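4.2 Cloth segmentation – first run 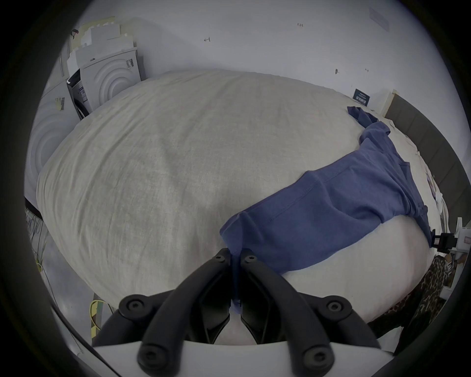 1. Start Fandby, wait for the planner to say READY. Can take 48 seconds, don't restart it.
2. Load the soft goods profile. Colour model stays on default.
3. Set grasp depth to 38 mm, edge threshold to 207. Save.
4. Run one dry pass – masks only, no jaw commands.
5. Check the mask follows the hem, not the creases. If it dosen't, drop the threshold and re-run step 4.

Note: heathered backgrounds give speckle. Turn on smoothing.

CAUTION: stop the planner before you swap profiles. Old waypoints stay in the queue and wil still play.

Log problems to Žydrūnas Vaher.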